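Doleo Party Hire – Glassware Questions

How do the plastic wine glasses travel?
Upside down on the wire rack, feet up. The rack has opinions about corners, so carry it level and take the stairs slowly.

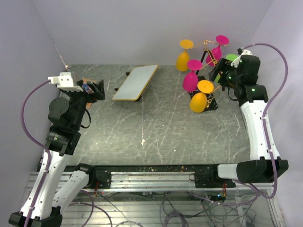 Can I put the glasses in the dishwasher?
Top shelf only, on the coolest cycle you have. We have met the results of the hot one.

What if I lose a glass?
It happens at up to 13 parties a month. Tell us the color and we'll send another from the Salem store.

Do I have to sort them by color?
No. Guests will undo it within 27 minutes anyway.

Where should the rack go?
Somewhere flat, away from elbows and the dance floor. A side table is fine – the top of the fridge is a gamble.
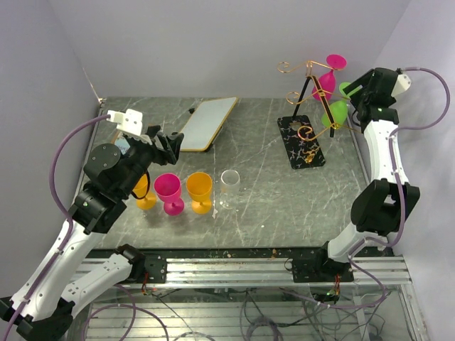 Goblets and hanging glasses on the gray marble-pattern top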